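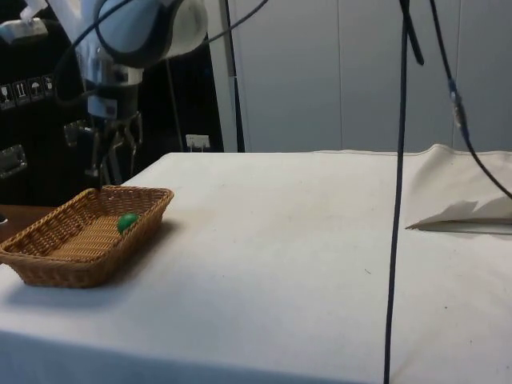 Chapter 7
Learning from Corrections

A robot that learns by copying people has a strange kind of childhood. It sees its teachers do everything right, over and over, and then it is sent off alone into a world where it will drift a little to one side and have no idea what to do next. This chapter is about a method that tackles that problem head on, and I think it is one of the most satisfying ideas in the whole field, partly because you can explain it to a friend over lunch and partly because it works so much better than it has any right to! Think about a gripper with thin jointed fingers pointing down toward a wicker basket, and one small green ball lying on the woven floor inside, close to the wall. For you, picking up that ball is nothing. For a learned controller, the wall of the basket changes everything: come in a little too far to one side and a finger meets the rim before it ever gets near the ball. If every demonstration in the training set came in cleanly, the controller has never seen what a near miss looks like, and it has never seen anyone back out of one.

You met plain behavior cloning in Chapter 6. We recorded a person guiding the arm, paired each camera view with the motion that followed, and trained a network to predict the second from the first. The trouble we ran into at the end of that chapter has a name, compounding error. A small mistake at one step puts the arm somewhere slightly unfamiliar. The next prediction is a bit worse, so the arm moves somewhere stranger still, and by the end of the reach it may be well outside anything in the data.

The fix we study here is to let the robot make its mistakes while a person is watching. The controller runs on its own. When the person sees it heading for trouble, they take over, steer it back to a good position, finish the grasp or hand control back, and the takeover is saved as new training data. Then we train again and repeat. Notice what this does to the data set — the new examples come from exactly the places where the controller goes wrong.

Our running example is the Galanis study, carried out by Paraskevi Kyriakidis and Pascal Bauerfeind. They started with 2320 full demonstrations of reaching into containers and trained a cloned controller called Vuson. After that they collected 526 corrections and trained a second version on everything together. As a control, they also trained a third version on the original set plus 526 more ordinary demonstrations. Same network, same amount of data, and yet the version with corrections was clearly better at reaching objects close to a wall. Objects in the middle of the container showed hardly any difference, and we will spend Section 7.3 working out why.

There is a catch, of course. Corrections depend on the person giving them. Ifigeneia Chrysikopoulos went back through the Galanis recordings and found that the 2 operators had very different habits: one stepped in early, at the first hint of drift, and the other liked to wait and see. Early takeovers protect the gripper but teach very little about recovery. Late ones teach a great deal and cost you a few bent fingers. Section 7.4 treats the timing of a takeover as something we can measure and choose.

Before you go on, make sure you are comfortable with the following from earlier chapters: the loss function for behavior cloning (6.2), the difference between training error and error during a run (6.5), and the camera and arm setup (3.1). The math in 7.2 looks heavier than it is. Work through the one-dimensional case with pencil and paper first, and the general result will feel like an old friend.

7.1 Where Does the Error Come From?

Suppose the controller makes a mistake with some small probability at every step of a reach. Let us call that probability e, and let T be the number of steps.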